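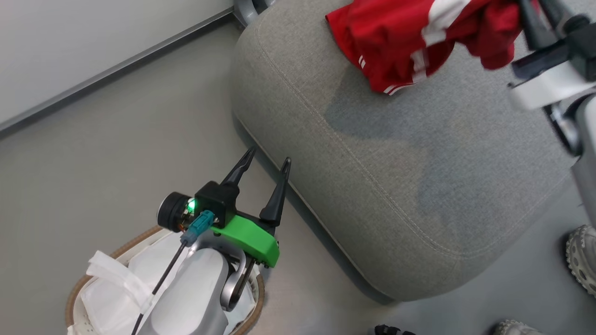

Red with white stripes, on the gray ottoman.

Kamimberg Handball Club
Minutes of the May meeting, Tuesday, 7:00 p.m.

Chair: Hauke Hamann
Present: 22 members. Apologies were received from the under-12 coach and from both goalkeepers of the second team.

1. Minutes of the last meeting
Approved with one correction. Under item 4, "Dirnix court" should read "Dirnix hall." The outdoor court is not ours to book.

2. Season report
The first team finished fourth. The second team won its last two home games and stays in the division. The women's team lost the playoff at Ostermann by one goal. Hauke thanked everyone who drove that day. The under-12s have 14 players signed up for fall and would like more girls.

3. Money
The account stood at $614 after the hall bill was paid. Three families still owe spring dues and will get a letter. A member asked whether dues could be paid by the month. Hauke will ask the bank what it charges and report in the fall.

4. Shirts
The first team wants to stay with red and white. Wirar has offered to print numbers if we place the order before the summer break. There was a long discussion about names on the back. Vote: numbers only, 13 for, 6 against, 3 abstaining. Old shirts in good condition go to the under-12s, who already play in anything from size small to adult large. Please bring back anything you still have at home, washed.

5. Hall times
Dirnix hall will be closed for two weeks in summer while the floor is sanded. The second team will move to Friday evenings during that time, if the school agrees. No one was in favor of a 6:00 a.m. slot. 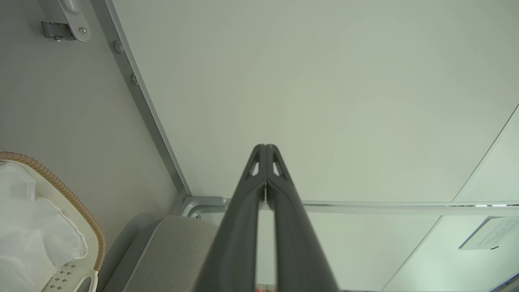
6. Clubroom
Painting has been put off twice and should be finished before fall practice begins. The present yellow is stained behind the radiator and over the door. Several members wanted white again, and others said white shows every ball mark. The pale gray-green in the picture was the color most people could agree on, provided the finish is smooth and can be wiped down. Hauke will get a price from the paint store in Ostermann. The limit is $100 for paint, rollers and tape. The work will be done over one weekend, date to follow, and the trophy shelf has to be emptied first.

7. Away games
The rented van costs more than last year. Agreed to use private cars for games within an hour's drive and the van for the rest. Drivers hand in gas receipts by the end of each month. Receipts without a date will be returned.

8. Any other business
The first aid box is short of cold packs. The second team coach will buy six. The key to the ball cabinet is missing again; whoever has it should leave it in the clubroom mailbox. A request to sell coffee at home games was held over to the next meeting.

Meeting closed at 8:50 p.m.
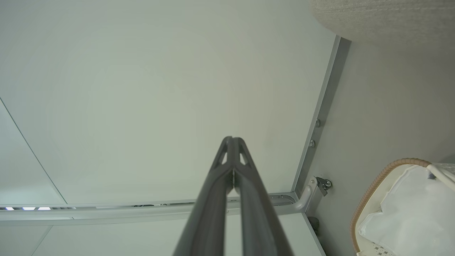
Item 6: pale gray-green, smooth surface.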